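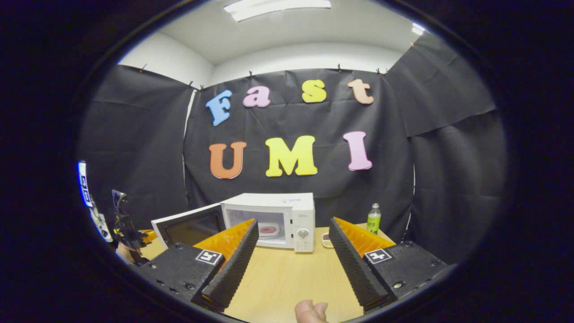

The Devudum hand-held gripper kit costs 2000 dollars for a pair, and I've been using one for long enough to have an opinion. You hold it in your fist, close the fingers on something, and the camera on the body records what the fingers did. Later the recordings go into training a robot arm. The part I like most is the fingers. Each one has a square black and white tag bolted on near the base, so the software can work out how far apart they are from the video alone, and an orange soft pad that gives a little when it meets something hard. A microwave door is a good test of all this. It has to be opened, there has to be room to reach in for the dish, and it sits on a table with small things near it that are easy to knock.

What comes in the box: two grippers, the finger blocks already assembled, a bag of spare screws, two hex keys, a printed sheet of tags, and a charging cable. Batteries are in the handles. There is no case. I put mine in a tool bag with a towel, and that has been good enough.

Setup is a calibration step you do once per gripper. You open and close the fingers slowly in front of a plain background until the software stops complaining. The manual says to do it in daylight. I did it under ceiling lights and it passed on the second try. If you swap a finger block you have to do it again, and the manual doesn't mention that. I found out from Inès Moulin, who answers the support mail at Devudum and replied the same day.

Recording is simple. Squeeze to start, do the task, press the button on the back to stop. The camera runs at 60 frames a second and the files are bigger than I expected, so plan on an external drive. Battery life is listed as 120 minutes. I got close to that with the first handle and a fair bit less with the second.

The lens is very wide. You see the fingers, the whole tabletop and a good part of the ceiling all at once, with the corners black. This takes getting used to when you check footage, and it also means your own thumb can end up in the shot if you hold the grip too high. Keep your hand down on the handle.

Doors with handles are where I had the most to learn. My habit was to come in with the fingers open wide and close them late, and half of those takes were no use. It works better to bring the fingers nearly together before you get to the handle – the tips of the pads are narrow and you can place them quite exactly.
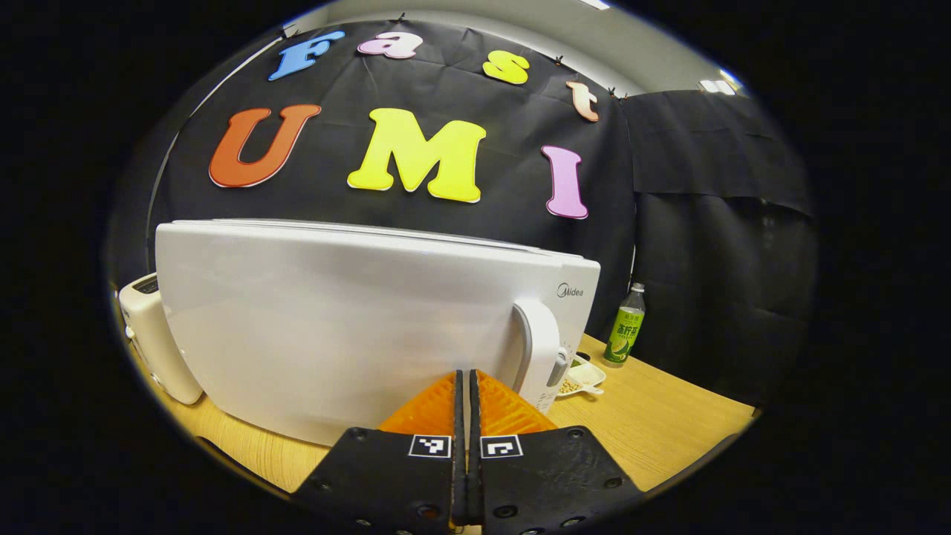
Then pull back slowly and let your whole arm move. If you twist at the wrist the tags tilt away from the camera and the width reading starts jumping. You can see it in the preview as a wobbly line. Short jumps get smoothed over. Long ones mean you throw the take out and do it again.

The pads grip smooth plastic well. They are ribbed, and the ribs pick up dust, so wipe them with a damp cloth now and then. A spare set costs more than it should.

I also tried the Floltex version, which a friend, Alžběta Kratochvíl, lent me for a weekend. It is lighter and the handle is nicer in a small hand. The fingers are hard plastic though, and they slid on anything glossy. Alžběta prefers it anyway. She mostly records folding cloth, where the hard fingers matter less. If that's your kind of work I would look at both.

Things I'd change on the Devudum:

The stop button is too easy to hit by accident.
The status light is on the side you can't see while holding it.
The export tool only does one folder at a time.
The screws on the blocks work loose. Check them before each session.

None of these would stop me from buying it again. If you only want to try out the idea, ask if they will sell you a single gripper. Their site lists only the pair, but Inès told me they do sell singles to people who write in. For tasks that need both hands you will want the second one sooner or later – holding a dish steady with one while scooping with the other, for instance.

I plan to try drawers next, and after that a toaster lever, which I suspect is too stiff for the pads.

Blog > Tools and Kits > Grippers > Devudum hand-held kit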